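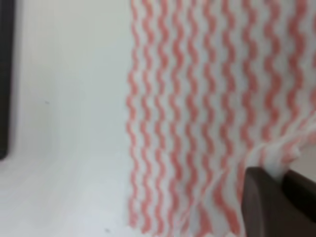
Questions about the Samonte reader poll

Who can take part?
Every reader older than 16 years. You need only an e-mail address.

How many people answered last time?
In June we received 1,983 answers. We removed 155 of them - they were sent twice.

Who writes the questions?
Maricel Aquino and Wai-kit Lam. There are 13 questions in each poll.

Can I change my answer?
Yes, until the poll is closed. After this it is not possible.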